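5. Setting up your first room in Vulluno

Right, you've installed Vulluno and you've got your licence key in (if you haven't, go back to section 2, I'll wait). Now comes the bit I enjoy most, which is building a room from nothing. I wrote this guide for the evening class in Stambridge, so it assumes you've got a tape measure, a real room you want to redecorate and a mug of something.

Before you start

Measure your room in millimetres and write the numbers down on paper. I know the program takes feet and inches too, but it rounds them in a slightly odd way and you end up with walls that don't quite meet. Measure each wall at skirting height, then again at shoulder height if your house is old. Mine is, and the two never agree. Use the bigger figure.

Note: if you already have a plan from Farnisus, you can import it and skip to step 5. Check the scale afterwards, though. Su-bin Lim imported hers and got a bathroom the size of a bus garage.

Drawing the walls

1. Open File, then New Room. Pick "Blank", as the templates come with furniture you'll only have to delete.

2. Choose the wall tool and click once for your first corner. Don't drag! Just click, type the length of the wall and press Enter.

3. Carry on clockwise until you get back to where you began. The last corner snaps shut and the outline goes green.

4. Set your ceiling height in the side panel. If you leave it alone you get the default, and your curtains will be wrong later on.

5. Save. Then save again under a different name, so you've got a clean shell to come back to when you go off the idea of a dark ceiling.

Caution: undo doesn't reach back past a save. I lost a whole afternoon's alcove that way, and I still miss it.

Floors and wall finishes

6. Click the floor so it highlights, then open the Surfaces tab. Anything you choose now fills the whole floor.

7. If you want two finishes in one room, use Split Surface first. Click where the join should start, click where it should end, and you'll have two areas you can treat separately. Then drop a finish on each.

I'd go gently with the split at first. One straight join is easy to live with, and a fitter can price it without sucking their teeth. Curves look lovely on screen and cost the earth.

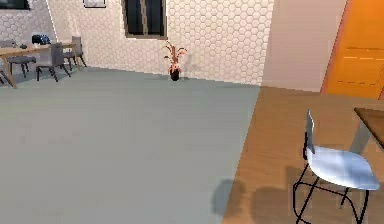

Tiles need a bit more thought than paint. The program starts its pattern from the left-hand corner of whichever wall you clicked, so you can end up with a miserable sliver at the far end. Open Pattern Offset and nudge it along until both ends look the same. Small tiles are more forgiving here, but they do mean a lot more grout, and I'm the one who ends up with the toothbrush.

Grout colour has its own box, underneath the tile size. Try a shade or two darker than you think you want. Kiran Bansal, who tiled my kitchen, talked me into this and I've been grateful ever since.

Note: colours on screen are only ever a guide. Get a real sample, prop it against the skirting and look at it in the morning and again with the lamps on.

Windows, doors and pictures

8. Drag a window from the library onto the wall, then type the sill height. Glass looks very dark until you turn on Daylight in the View menu, so don't panic and change the frame.

9. Add doors the same way, and check which side they're hinged. Swing them open with the O key to make sure they clear the radiator.

Leave pictures and shelves until section 7, when the lighting's done.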